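FOR RELEASE IN JANUARY

# Beltden brings its Plosov sorting bins to small workshops and schools

**Beltden, the maker of storage for workshops, announces that its Plosov sorting bin is now on sale to small customers.** Until this month the bin was sold only in large orders. From now on a workshop, a school or a private person can order one single bin and receive it with the same guarantee as a factory.

The Plosov is a large, open bin with sloping walls and a metal floor. It is made for short and medium pieces of material: bars, rods, offcuts, blocks and other things which in many workshops end up in a corner or under a bench. The bin has no lid and no inside dividers. A person who stands at the table can look in, see what is there and take it out with one hand.

"We received many letters from people who saw the bin at their work and wished to have one at home," said Nam-gil Geum, head of product at Beltden. "For a long time we had to answer that the smallest order was 80 pieces. I did not like to write this answer. A person with one table does not need 80 bins."

## A bin which is made to be scratched

The first Plosov bins were made for a joinery in the town of Wuller, where they are still in daily use. Beltden visited the joinery last autumn to learn how the bins become older. The company did not want to show only new products in its catalog.

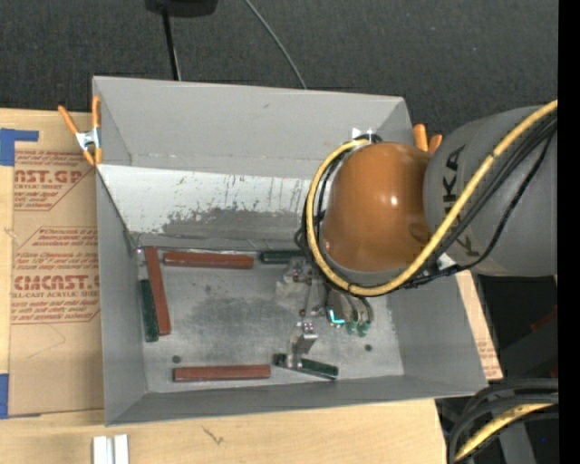

Color sorting is the most common use which customers report to Beltden. Many workshops paint or stain their leftover bars by type, so that a new worker can choose the right one without reading a label. In such a system the reddish-brown bars and the dark green bars can stay together in one bin, at different angles, and it is still easy to tell one kind from the other against the silvery gray floor. The scratches on the whitish panel and the cloudy staining on the metal are of the sort that Beltden calls "working marks," and they are not a reason to replace a bin. The guarantee covers the shape of the walls and the joints. It does not cover the look of the surface, and Beltden prefers to say this clearly before the purchase.

The slope of the walls was the subject of long discussion during the design. With straight walls, a bar that lies close to the side is difficult to grasp, and people hurt their fingertips. With walls that slope too much, the floor becomes small and long bars do not lie flat. The team prepared 13 trial versions before the present angle was chosen. Two of these trial versions are still used in the Beltden office for umbrellas and for paper.

## What the users say

Hadiza Isah teaches woodwork and basic metalwork to adults in evening classes. Her classroom has used Plosov bins for two years, borrowed at first from a neighbor company and later bought from it.

"At the end of the class everyone is tired and wants to go home," said Isah. "If the tidying is complicated, it will not be done. We have one bin on each table. Bars go in the bin, dust goes in the bucket, and then we turn off the light. In the morning I look in the bins and I know what we have to order."

Isah also gave Beltden some critical remarks. She finds that the bin takes much place on a narrow table, and that it is heavy to carry when it is full. Beltden has answered the first remark with a smaller size, the Plosov Gil, which will be offered later in the year. For the second remark the company recommends to leave the bin on the table and to carry the bars in smaller portions.

## Advice for the first week

With each bin Beltden now includes a short printed sheet. The sheet was written together with users and contains the following advice:

- Put the bin on a flat table, a little away from the edge.
- Choose one kind of material for each bin, or at most two kinds which have clearly different colors.
- Do not fill the bin higher than half of the wall.
- Empty it completely once a month and wipe the metal floor with a dry cloth.
- Stains from oil can be cleaned with warm water and ordinary dish soap.
- Do not use steel wool on the painted walls.

## Price and delivery

The Plosov is available in gray. The price for one bin is 84 dollars, delivery not included. Schools and training centers can ask for a lower price if they order more than four. For the first month Beltden has about 300 bins ready in its warehouse, and orders will be sent in the order in which they arrive. Spare feet and printed color cards can be ordered separately.

Customers who already own a Plosov from an earlier large order can also ask for the printed sheet and the color cards. Both are free of charge for them; only the postage must be paid.

## About Beltden

Beltden designs and produces bins, racks and table boxes for workshops, joineries and schools. All its products are repaired in the same building in which they are made.

**Press contact:** Nam-gil Geum, Beltden, product department. Photographs in printing quality and a bin for testing are available to journalists on request.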